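Cuando las pinzas aprenden a colgar pajaritas

¡Hola otra vez! Soy la que escribe las páginas de oficios de la revista, y este mes me he metido en el taller de Skorkum. En Skorkum preparan pajaritas, lazos y corbatas para coros, bandas de música y funciones de colegio. Yo pensaba encontrarme montones de tela por todas partes (alguno había), pero lo que más me interesaba era una mesa clara donde se trabaja con pinzas.

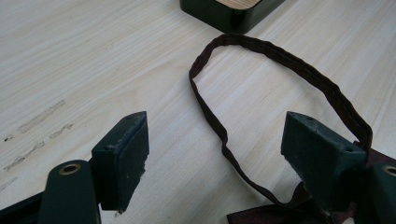
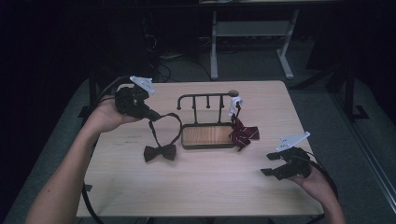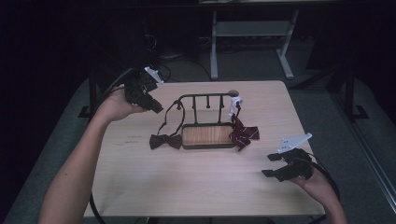 Tiras de tela, pinzas y, en las dos últimas fotos, el pequeño colgador negro con su bandeja.

Te cuento de qué va. En Skorkum quieren que, dentro de un tiempo, un robot coloque las pajaritas en su colgador. El proyecto se llama Pimton. El problema es que un robot recién montado no sabe nada de nada. No sabe qué es una pajarita, ni que la tira se dobla, ni que si tiras demasiado se viene todo detrás. ¿Y cómo se le enseña? Pues con ejemplos, como cuando tú aprendiste a atarte los zapatos mirando a alguien.

Por eso la gente del taller hace el trabajo con unas pinzas que se agarran con la mano, una en cada lado. Mueven las pinzas, cogen la tira, la llevan hasta la barra… y un ordenador guarda los movimientos. Luego el programa los repasa una y otra vez hasta que encuentra lo que se parece entre todos. Cuando yo fui ya tenían guardados 2628 intentos, y los que salen mal también se apuntan, para no mezclarlos con los buenos.

Me dejaron probar. ¡Qué difícil! Con los dedos notas si la tela resbala, pero con las pinzas tienes que fijarte muchísimo. Tardé 61 segundos en colgar una sola pajarita, y se me cayó dos veces. La tela es de las cosas que peor se les dan a los robots: una caja siempre tiene forma de caja, pero un lazo cambia cada vez que lo tocas. Haz la prueba en casa – coge una cinta, suéltala cinco veces sobre la mesa y mira si cae igual alguna vez.

Y ahora, lo que me preguntasteis muchos en las cartas: ¿qué pasa con las personas que trabajan allí?

En el taller son 5. Antes se pasaban buena parte del día colgando y descolgando, y acababan con los hombros molidos. Ahora 3 de ellas dedican las mañanas a enseñar con las pinzas y las tardes a coser y revisar. Una me dijo que le gusta, que se siente un poco maestra. Otra me contó que echa de menos charlar mientras colgaba, y que con las pinzas hay que estar callada y concentrada. También le preocupa si habrá trabajo para todas cuando el robot aprenda. Me parece una pregunta muy seria, y en el taller la han hablado: de momento han acordado que ninguna se queda fuera y que volverán a reunirse en julio para ver cómo va.

No en todos los sitios sale igual, eso también hay que decirlo. Hay fábricas donde llegan las máquinas y se necesitan menos manos, y otras donde aparecen tareas que antes no existían, como arreglar los robots o comprobar lo que hacen. Depende mucho de lo que se decida y de si se pregunta a quien hace el trabajo.

Palabras raras de esta página

Automatizar: hacer que una máquina se encargue de una tarea que antes hacía una persona.

Pinza: la «mano» de muchos robots. Suele tener dos dedos que se abren y se cierran.

Datos: la información que se guarda, en este caso los movimientos de las pinzas.

Si en tu casa alguien trabaja con máquinas, pregúntale qué hacía antes a mano y escríbeme lo que te cuente. El próximo mes me voy a Stougaard, donde hacen pan, y espero volver con la mochila llena.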